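Report the Scene, Not Just the Score

16 July 2025

Most groups that publish success rates for two-arm manipulation now run part of their evaluation in simulation. The reasons are sound. A simulated bench can be reset in under a second, the starting positions can be logged exactly, and 2,000 trials cost less than an afternoon with real hardware. I have no quarrel with the practice. My quarrel is with how the results are written up, and with the draft reporting guideline that the Sumetow working group circulated in January, which leaves the most useful information optional.

The draft asks authors to state the task name, the number of trials and the success rate. It recommends, but does not require, a definition of success, a list of randomized quantities, and a still from the scene. I think all three should be mandatory, and I think a result without them should not be compared with anything.

Consider the definition of success first. A task called "prepare the coffee machine" can be scored in several ways. The cup may count as placed when its center is within a tolerance of the tray center. It may count only when the gripper has released it and moved clear. It may have to stay upright for a fixed time after release. These are different tests. When we rescored one of our own policies at Saliba under 3 such definitions, using the same logged trials, the ranking against the baseline changed. Nothing about the policy had changed. A reader who saw only the task name and the percentage would have had no means of knowing which test had been applied.

Two-arm tasks make this worse, as each arm can finish or fail on its own. Some authors score the pair as a unit. Others award partial credit per arm and average. The draft says nothing on the subject. It should say that the joint result is reported first, with per-arm results after it if the author wants them.
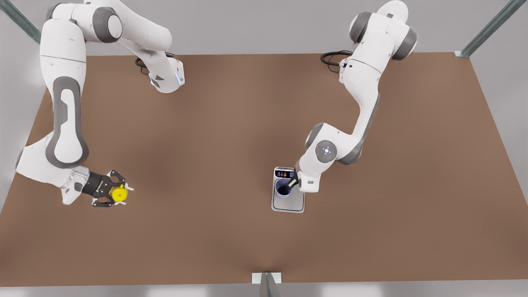

Simulated two-arm bench: the right gripper holds a small yellow object while the left reaches into a cup on the appliance.

A single still of this kind settles questions that a page of text often leaves open. It shows how much free table lies between the arms, whether there is clutter, and where the bases stand relative to the work. On a bench with two task objects and an appliance, the perception problem is modest, and a high score should be read accordingly. That is no criticism of a clean bench. Clean benches are good for isolating grasp and placement behavior, but the reader has to be told that this is what was isolated.

The second item is randomization. "Object poses were randomized" is close to meaningless as a statement. A cup that moves within 25 millimeters of its nominal position is a different problem from a cup that may appear anywhere within reach. The same applies to lighting, table color, camera position and friction. The requirement I would write is short: for each quantity that varies, give the range and the distribution; for each quantity that does not, say that it is fixed. One table will do. Authors already have these numbers, because the simulator will not run without them.

Fixed quantities deserve more attention than they get. Cable geometry is a good case. In many simulated benches the cables are static meshes with no collision, or they are left out entirely. On real arms, cable drag and snagging account for a fair share of the faults we log. A simulated result is allowed to ignore this. It is not entitled to leave the reader guessing whether it did.

Trial counts are the third problem. The draft sets a floor of 25 trials per condition, a number that seems to have been carried over from hardware testing, where each trial costs an operator's time. In simulation there is no such excuse. I would set the floor at 200 and require a confidence interval, with the seeds published. Authors should also state whether any trials were discarded and on what grounds. Physics faults do occur – an object passes through a tray, or a contact solver diverges – and removing those trials is legitimate if the rule was fixed beforehand and the number removed is given.

Two objections have come up in discussion. The first, from the team behind the Tumach benchmark, is that heavier reporting will discourage small labs. I doubt it. Everything listed above can be exported from a configuration file by script, and Stora already publishes its scene files alongside its results with no visible strain. The second is that simulation results are preliminary anyway and that the hardware numbers are what count. If so, papers should stop placing the simulated figure in the abstract.

Comments on the draft are still being accepted. Mine asks for two changes of wording in the section on evaluation: "should" becomes "shall" for the success definition, the randomization table and the scene still, and the trial floor is split into separate values for simulation and hardware.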